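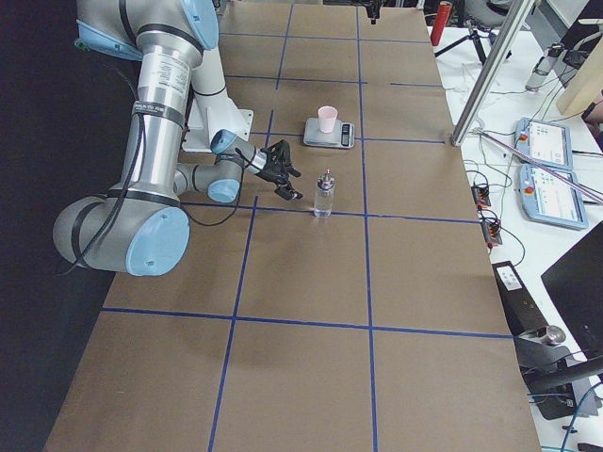 Clear plastic bottle on a cardboard-covered work table.

What the cap has to do

A screw cap has to do two jobs that pull against each other. It must press a sealing surface against the rim of the bottle hard enough to hold back liquid, and often gas as well, for months. It must also come off in the hand of a person of modest strength, who may have wet fingers. Most of the design of a closure is a settlement between the two.

The sealing is done in one of two ways. Older caps carry a separate liner, a thin disc of soft material that is squeezed against the rim as the cap goes down. Newer ones tend to be moulded in one piece, with a thin ring inside the top that plugs the bore of the neck. The liner forgives a poor rim. The plug seal is cheaper to make and simpler to recycle, but it asks far more of the neck, which must be round, smooth and the right size on the inside.

Senyo Fiadzo has worked on plug seals at Pultbridge for most of his career. The firm makes closures for still drinks, cooking oil and household cleaners, and its test room holds retained samples from every mould it has run. Each sample bag contains 500 caps. A bag is opened only when there is a complaint, and Fiadzo opens more of them in summer.

"Heat does two things," he says. "The liquid expands and the plastic relaxes. People remember the first one."

Relaxation is the slow loss of force in a part that is held under strain. A polypropylene cap that has been tightened onto a neck is a stretched part. The top bows slightly, the skirt is in tension, and the threads are pressed upward against their partners on the bottle. On the filling line that force is at its highest. Within hours a good share of it has gone. The decline then slows, but it never quite stops, and a warm warehouse hurries it along.

For this reason the torque applied by the capping machine and the torque needed to open the bottle later are different figures, and they are recorded separately. Application torque is set on the line. Removal torque is measured after a rest, with the bottle clamped upright on a meter and the cap turned steadily until it gives. A cap that reads well straight after filling can read poorly the next morning, and the line will have run all night by then.

Valquíria Barbosa, who runs quality control at the Drilville filling plant, pulls 3 bottles from each capping head at the start of a shift and lets them stand before measuring. She distrusts averages. A capping machine has many heads, each with its own clutch, and one worn clutch can turn out loose caps while the mean for the machine stays where it should be.

In March the plant had a case of this kind. A pallet of cooking oil came back with damp cartons. Barbosa's team checked 1,098 bottles by laying them on their sides on absorbent paper and leaving them overnight. The leakers were spread across the pallet, but when the codes on the necks were read against the line records, they had all passed under the same head. Its clutch had been fitted with the wrong spring.

Had the leaks come from the neck, the pattern would have been different. Bottles of this sort are blown from preforms, short thick tubes on which the thread is already moulded to its final size. The body is heated and stretched into shape while the neck is kept cool. If the neck picks up too much heat it goes slightly oval, by an amount too small to see, and a plug seal will bridge the long sides and lift away from the short ones. Ovality follows the blowing mould or the oven position, so the fault turns up against a different set of numbers.

The thread itself is less critical than it looks. On a drinks bottle it is usually broken by vertical slots, which let pressure out past the skirt before the last turn of thread is free. A bottle of still water hardly needs the slots, but it often has them, the neck being a shared pattern.

Below the thread sits the bead that holds the tamper band. The band has to slide down over this bead during capping and refuse to come back up. It is joined to the cap by small bridges, and the strength of these is argued over more than any other feature. At Sumer, where Pultbridge buys some of its moulds, bridges are cut with a blade after moulding. At Phùng they are formed in the mould. Cut bridges can be adjusted in an afternoon by changing the blade. Moulded ones are more even from cap to cap, and altering them means taking the tool out of the press.

Fiadzo prefers the cut type. Barbosa does not mind which she gets, provided that a box of 1,000 contains only one of them.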